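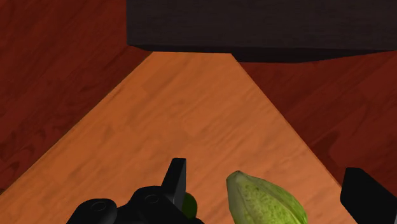 Figure 1. Table surface in light orange wood, with an open gripper above it (computer rendering).

4. What stays on the table between meals

4.1 Clearing, and what people mean by it

When I started asking people in Trastance about their kitchen tables, I thought the interesting part would be the meals. I had a whole interview guide built round who sits where and who serves whom, and I got dutiful answers to all of it. Then I would switch the recorder off, and people would start telling me about the pile of post, or the fruit bowl with batteries in it, or the row they'd had over a sewing machine that had lived at one end of the table since January. So I changed the guide. The rest of this section is about the long hours when the table isn't being eaten at, and about the word "clear", which caused me more trouble than any other word in the study.

Of the 60 households that kept a diary, nearly all used "clear" or "cleared" at some point, and they used it freely. What they meant by it varied a great deal. For a good number of them a cleared table was a bare one, wiped down, chairs pushed in. For others it meant the plates had gone and the things that belonged there had been left alone. One woman wrote "all cleared" on an evening when, by her own list in the next column, the table held a teapot, two library books, a lamp, a pot of chives and her husband's reading glasses. I rang her to check. She was puzzled that I'd asked. Those things, she said, were the table.

I have come to think of this as the difference between things that are on the table and things that are part of it, and I'll call the second lot residents. The term isn't pretty but it's the one I had scribbled in the margins by the end of the first fortnight, and it stuck. A resident is an object that survives clearing. It may be moved to wipe underneath, and it goes back.

4.2 Who the residents are

The diaries gave me 1103 separate evening lists, once I had thrown out the ones that were blank or plainly written up all in one go (same pen, same slant, same spelling of "marmelade" for six days running). Jonas Baumgartner read through a share of them with me so that I wasn't simply finding what I'd gone looking for. We sorted every object by whether it turned up in the same household on most evenings, and then we argued over the awkward ones, sometimes for much longer than a pepper mill deserves.

Salt and pepper came out as residents in almost every household that ate at the table at all, and I don't suppose that will surprise anyone. Next were vessels of one sort or another: vases, jugs, bowls. What struck me was how often the vessel was empty, or held something it was never made for. Vases had pens in them, or spare keys, or nothing. People seemed to feel that a vase entitled a table to be called laid even at three in the afternoon, and several got quite warm on the subject. "It looks abandoned without it," one man told me, and he meant a jug with no handle.

Bottles are harder. A bottle of oil or vinegar was usually a resident. A bottle of wine hardly ever was, even in households where there was one on the table most evenings, and when I asked, people were very firm that the wine was "just out". I did wonder whether that was embarrassment. Jonas thought so. I'm less sure, having heard exactly the same tone about ketchup. My own feeling is that "just out" describes a thing that has a proper home in a cupboard or on a rack, and as long as that home exists the object is a visitor on the table, no matter how long it stops. The oil bottle has no other home, so it lives there.

Raw vegetables gave us a third group, and this was the one I enjoyed most. Thirteen households (I'll write it as 13 from here on, to match the tables) regularly listed a vegetable that was neither being prepared nor being eaten. It was waiting. Cabbages, squashes, a celeriac that one family kept for so long that the youngest had named it. These came home from the market or the allotment, wouldn't fit in the fridge, and were set down on the table until somebody could face them. In the diaries they drift about. You can follow a squash from the window end to the door end over a week, and then it's soup.

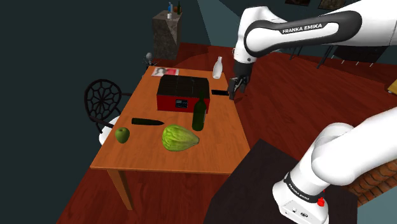
I had expected appliances to behave like the vegetables, coming and going, and they don't at all. Once a toaster or a small cooker gets on to a table it stays, and the household rearranges itself. Someone loses a seat. The placemats go from four to three. In one flat above the old Pirent shop the sockets were all on one wall, so the kettle, the toaster and the radio had taken over the end nearest to it and the family ate at the other, all turned slightly the same way, as if on a bus. They had stopped noticing. I drew a little plan of it for my notes and showed them, and the daughter laughed so much that she had to leave the room.

4.3 Height, reach and the far end

Most of the tables I visited were rectangles, and most had what I'd call a near end and a far end, even when they stood in the middle of the room. The near end is the one you reach first with your hands full. It gets the shopping, the post, the school bag. The far end gets whatever can wait. When I asked people to talk me through where a thing had been put and why, they very rarely mentioned tidiness, or looks. They talked about their arms. Telma Bravo, who shared some of the home visits with me, noticed this before I did, and pointed out that older participants tended to bring things in towards the edge whereas families with toddlers pushed everything to the middle. You could nearly guess the age of the smallest child from the width of the bare strip round the outside! 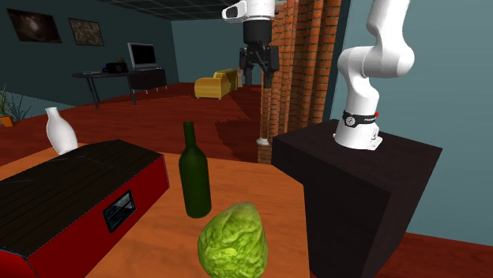 Figure 2. Vase, green wine bottle and green cabbage on a tabletop with a red box (computer rendering).

We tried to do something more careful with that strip and I should own up that it didn't get far. Telma had the good idea of asking 30 of the households to mark a paper outline of their table each night with the rough position of the residents only. The outlines came back in every state. Some were lovely, shaded in with coloured pencil, and some had been used as coasters, which I've chosen to count as data. But people drew their tables the way they thought of them, with the far end tiny and the near end enormous, and I couldn't in good conscience take a ruler to them. I've kept them for a later paper. What I can say is that hardly anyone drew a resident at the near end. The near end is left open for landing things.

4.4 When clearing goes wrong

Arguments are under-reported in diaries, for obvious reasons, and I only have the ones people chose to write down or tell me about. Nearly all of them followed the same course. One person clears the table and takes a resident away with everything else. Another person, coming in later, finds it gone and reads that as a comment on them. The object is usually worth very little. In the Nigatu Road house it was a saucer for used teabags; in another it was an elastic band ball. The person who cleared says they were only tidying. The other says, and I have this in four different hands, some version of "you know it lives there".

They often hadn't known, though. Residents get their standing slowly and without being announced, and a partner who works nights or a lodger who is away at weekends can miss the whole process. The longest-running dispute I came across was in a shared house where two of the tenants had moved in after the other two. The earlier pair had seven residents on their table and could list them without looking. The later pair could name three. All four of them told me, separately, that it was a very easy-going house.

I had hoped to compare this with the Wireo flats on the other side of the river, where the kitchens were fitted with fold-down tables. A table that folds up can't have residents at all, unless you count things that get parked on the floor when it goes up and put back when it comes down. Two people did describe doing that, twice a day, with a sugar bowl. I only managed a handful of visits there before the project money ran out, so I've left the flats out of the counts and mention them where they help — mainly in section 5, where I come to windowsills, and to what happens to the sugar bowl in between.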